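Purncombe Safer Streets – progress report to the Honia Fund
Period to end of December
From: Fletcher Sheehan, project lead

Sorry this is a few days over. The counter data came in late and I wanted the proper numbers in before sending. Shorter than last time, shout if you need more on anything.

Where we are

The 20 limit is live on all the streets in phase one. Signs up, road markings done apart from the bottom of Mill Lane, where there were parked cars both times the lining crew came. They will come back at 6am next time, letters are going out to the residents. The order for phase two has been drafted and is with the council's legal people. We had hoped to have it advertised by now. Likely a month behind on that, maybe slightly more.

School crossing on Chapel Road – raised table is built and open. Drainage on the north side needed redoing after the first heavy rain left a big puddle right where the children stand. Contractor (Jusumico) has done this at their own cost. Beacons still waiting on a power connection, so the patrol is staying on mornings and afternoons until then.

Cycle parking – two sites in, one to go. The third was meant to be outside the library but there is a gas main closer to the surface than the drawings said. Looking at the other side of the steps.

Speeds and counts

Tín Cao has been through the counter results. On Chapel Road we logged 521 vehicles in the morning school hour before the works and 418 in the same hour after. Some of that will be drivers going another way and we do need to look at where they went. Station Hill is the obvious one. Counter goes in there next.

Speeds are down on Chapel Road and the lower half of Mill Lane. Not down much on the upper half of Mill Lane, which is straight and wide and downhill, and signs alone were never going to do a lot there. We would like to try build-outs with planters. Costs below.

Cycling to school is up at the primary, going by the hands-up survey. I would treat that with care as the first survey was done in a wet week and the second in a dry one. Will repeat in spring so we have three to compare.

Residents

We had 79 written responses to the phase two leaflet. Most in favour of the lower limit, much more split on the one-way section at Orchard Place. Main worries there are deliveries, turning the bin lorry, and whether people will just use the pavement to get round. The bin lorry one is fair. We walked it with the depot and the turn is too tight with cars on both sides, so the plan now loses a couple of parking spaces at the corner. That will not be popular and we have told ward councillors before it goes out.

Drop-in evening at the hall went well, busy from 5.30 onwards. Several people asked about the bus stop by the chemist, which isn't ours, but we have passed it on to the bus company and asked for a reply in writing. Taxi drivers also came and want the rank kept where it is. No plans to move it, so have confirmed that.
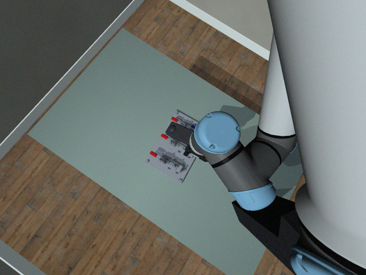

Will the delay to phase two affect the end date of the grant?

We still expect to finish inside the grant period, provided the order is advertised before the spring and there are no formal objections that need a hearing. If there are, we would ask to carry over the signing budget only.

Money

Spend is a little under profile, nearly all because the beacons and the third cycle parking site haven't been invoiced. Lining came in cheaper than quoted. Traffic management came in dearer, as the Chapel Road closure had to run 3 days longer than planned for the concrete to go off. The two more or less cancel out. Full sheet attached seperately.

The one request this time – could we move the underspend on lining into the build-outs for upper Mill Lane? Tsegaye Landscapes have priced the planters and will look after them for the first two summers. Happy to send the quote. We would want an answer before they place thier order for the timber.

Risks

Power connection for the beacons. Completely out of our hands, we ring every week. If it drags on past the spring we would look at solar units, dearer to buy but no trench.

Objections on Orchard Place. Covered above.

Staffing. Tín is on our project half time until the summer and then goes back to highways full time. Need to sort cover for the last round of counts, I have raised it with the head of service.

Temporary signs going missing. Four gone from Mill Lane so far, two found in the brook. Replaced from stock.

Next quarter

Finish lining on Mill Lane. Beacons on, with luck. Advertise the phase two order. Counter on Station Hill for a full fortnight in term time. Settle the library cycle parking. Revised drawing for Orchard Place back to residents, by letter this time and on the website as well, as a few people said the leaflet never reached the flats.

Next report will have the Station Hill figures and the spring hands-up survey. Any questions ring me, mornings are best.

Fletcher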